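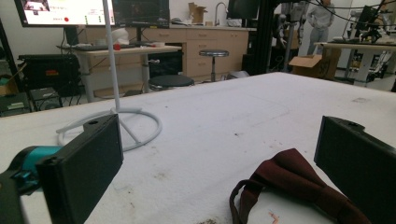

Do the shots still sting if you close your eyes, one kid wanted to know, and the nurse at the Treloar clinic told him yes, a little, but you get to pick which arm. He picked left. I was third in line behind him with my own sleeve already rolled up, feeling silly, as I'd only come to look around.

The open day at the Treloar health center ran all morning in October, and I drove over from Giltthorpe with a thermos and a list of questions from my sister-in-law, who has been getting scary forwarded messages about the measles vaccine since summer. (You know the kind -- no source, lots of capital letters, "share before they delete this.") She wouldn't come, so I promised to ask for her.

First stop was the cold room, and I loved it way more than I expected! It's smaller than my kitchen. Everything sits on wire shelves with the oldest boxes at the front, and a little screen by the door shows the temperature all day and all night. If it drifts, somebody's phone rings. They had 478 doses of measles vaccine in there that morning, and our guide knew the number without looking it up. I asked what happens in a power cut and she pointed at a generator out the window, which started my neighbor in the tour off on a long story about his own generator. We lost a good few minutes there.

Then came the records office, where they keep track of who is due for what. Out of 500 kids on the clinic's list, 152 were behind on at least one shot when the year started. Most of those families weren't against anything, the guide said. They'd moved, or the bus to Lemis had been cut, or the reminder letter went to an old address. They text now, and they stay open until 7 one evening a week.

I did get to ask about the messages. Nearly 10 minutes on that, and she never once rolled her eyes -- she just went through my sister-in-law's list line by line and wrote down where to read more. I've got the sheet on my fridge until I see her at the weekend.

Parking is awful, by the way. Use the lot behind the Plokemeck store and walk up the hill. Coffee was free, cookies were gone by eleven, and I came home with a flu shot and a sore right arm.

Recent posts
Giltthorpe pharmacy hours are changing again
My morning at the Lemis blood drive
What I pack for a long day in a waiting room
Flu season notes, November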